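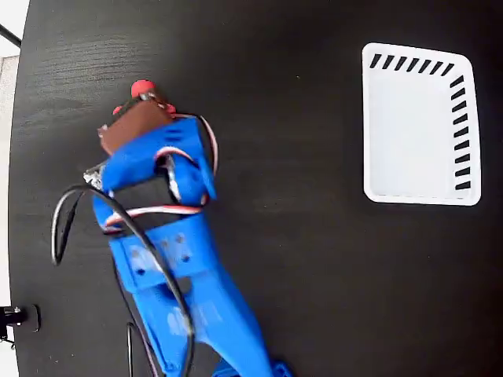
Surely you just need more demos, Elie Khasawneh wrote under my last post, and I get why, it's what I'd have said in June! We had 700 of them by then. So I went and recorded more, all through the first half of the summer, until the folder said 1,188, and the policy still dithered over the tray like someone choosing a biscuit.

What helped was throwing things out. Chutima Sitthichai sent me a write-up from the Wurnomholm lot (they call the method Honkanen, no idea why) where you train 3 small policies on the same data, then look for the demos they disagree on most. Those are usually the ones where you hesitated, or changed your mind halfway across the table. I do that a lot, it seems.

So I ran it overnight on the blue arm and it flagged 109 demos. I watched roughly half of them back and, oh dear, the dawdling. Out they all went. Same network, same training time, and the new policy goes straight for the tray without that horrible little wobble at the wrist.

Elie, you may still be right about grasping, which I haven't tested properly yet. I want to rerun it with a different random seed first, and I've got to sort out the gripper cable before it snags on something.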